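Sim-trained drawer policy scores much lower when the head camera is tilted. Is my evaluation wrong?

Asked in August by pliew_stokar
Tags: simulation, imitation-learning, evaluation

I trained a two-arm policy on 226 simulated demonstrations in Pinbridge. The task is to open the teal drawer in a small cabinet. With the default camera it succeeds in 69 of 118 trials. With a random camera roll at reset, same seeds, it drops to 11. The typical start view under roll has both grippers below the cabinet and the walls sloping.

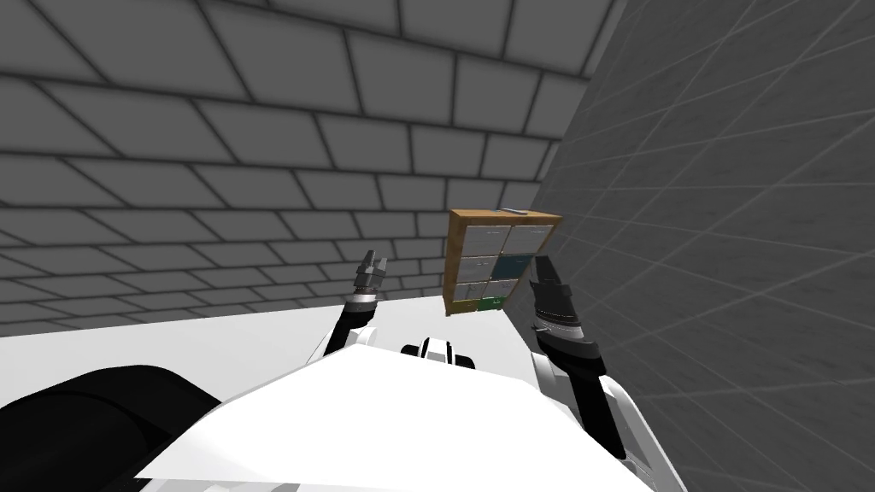

Answers

Answer 1 (accepted)

Check which frame your actions are in. If the policy outputs end-effector deltas in the camera frame, the roll has to go into the transform before the controller sees them. The Pinbridge wrapper caches the extrinsics at load time and does not refresh them on reset. To test:

1. Replay a recorded demonstration open loop with roll enabled.
2. If the replay misses the handle, the transform is stale. Call the refresh after each reset and rerun all 118 trials.
3. If the replay succeeds, the controller is fine and you have a visual shift. Add roll to the training renders and retrain.

Report both conditions separately. A pooled rate would hide the effect.

Puspita Liew (asker): Replay missed. Refreshing now, will rerun tonight.

Answer 2

I would also vary the wall textures. We had something similar in Kistano with a plain background.

Answer 3

Same problem here, but with joint position actions, so the transform can't be it. Did you freeze the image encoder?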